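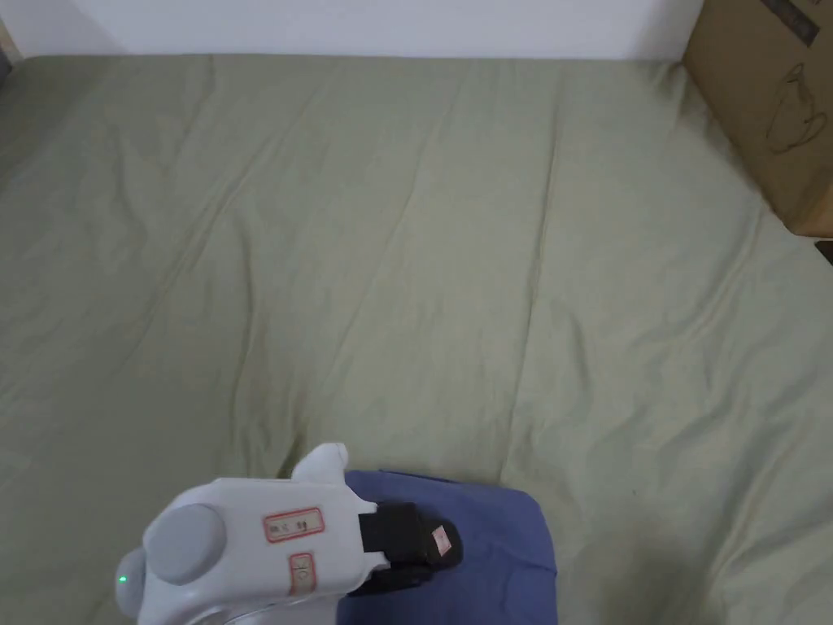
Surely, came the objection from the back row last time, a rich donor giving money away is a private matter, and the rest of us should say thank you and mind our own business.

It is a fair place to start, and a good many donors would agree with it.

Private Money, Public Purposes
Handout 4: Foundations and political giving
August 2023

1. What we mean by a foundation

A foundation is a pot of money with a purpose written on the lid. Somebody fills the pot, a board decides what comes out of it, and the tax authorities look the other way to a degree set by law. The purpose is usually worded broadly enough to cover anything the board may fancy later. "The advancement of civic life" has paid for libraries, voter registration drives and at least one very handsome boardroom table.

Keep three things apart in your essays, as they were badly muddled in the last batch:

Charitable giving: money for relief, schooling, health and so on.
Advocacy: money spent arguing for a change in law or policy.
Electoral spending: money meant to help or hurt a candidate or party.

Most countries are relaxed about the first, nervous about the second and strict, on paper, about the third. The borders are where the lawyers live.

2. A case to work through

We will use the Jestemance Fund all term. The founder made a fortune in Momico, a payments firm, and put 300 million into the fund. The tax relief came to 60 million, so the public has a stake whether it likes it or not. The fund's largest grant went to the Kruger Centre, a policy institute that writes papers on housing law. Two of those papers were later copied into a bill, spelling mistakes included.

Was the grant charity or advocacy? The fund's annual report says "research". The Centre's own newsletter says "a famous victory". Read both before the seminar and decide which one was written with the regulator in mind.

3. The usual complaints

Critics of big giving tend to be selective. A foundation that pays for causes we like is generous and far-sighted. One that pays for causes we dislike is a shadowy network with tentacles. Try swapping the names round in any newspaper column on the subject and see how much of the argument is still standing.

The serious complaints are duller. Boards are not elected. Grants can steer what gets studied. A charity that depends on one donor for 80 per cent of its income will develop a keen interest in that donor's opinions. None of this needs a plot, just a budget meeting.
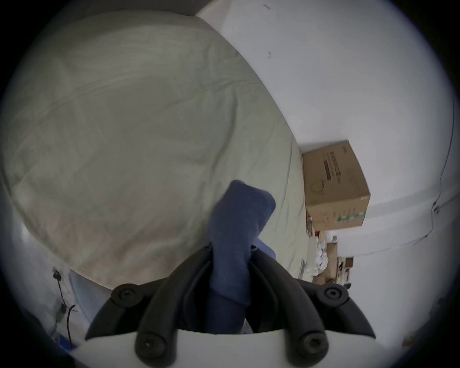

Does a foundation have to publish the names of everyone it funds?

It depends on the country and on the legal form. Many systems require a list of grants in a yearly return, but a grant passed on by a middle body may show up only under that body's name.

The Karen Trust, which appears in the second reading, is a middle body of this sort. It takes money from several funds, Jestemance among them, and hands it on to local campaign groups. Its accounts are perfectly lawful and about as informative as a closed door.

4. For the seminar

Bring one page on whether the Kruger grant should have had tax relief. Pick a side. "There are arguments both ways" will be returned unmarked.

Look up the rules on donor disclosure in a country other than your own, and note who enforces them and what the penalty is. Late essays on Handout 3 go in the box by the stairs.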